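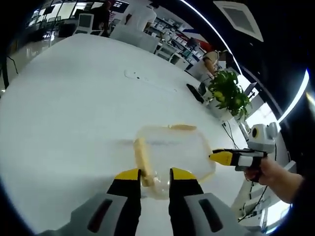 Two hand-held grippers at a clear food container, Gritska test table.

The planner at Gritska does not see the container as a solid. "Depth drops out on clear plastic, so we fit the rim first and infer the walls," its lead developer said. The fit runs in a module called Tuvel, trained on 2,362 two-handed demonstrations. Grasp candidates are capped at 1,000 per cycle - the earlier limit of 3,000 stalled the control loop. Replanning now takes 19 milliseconds. "The left and right trajectories still share one clock," the developer said. "I want to split that by March."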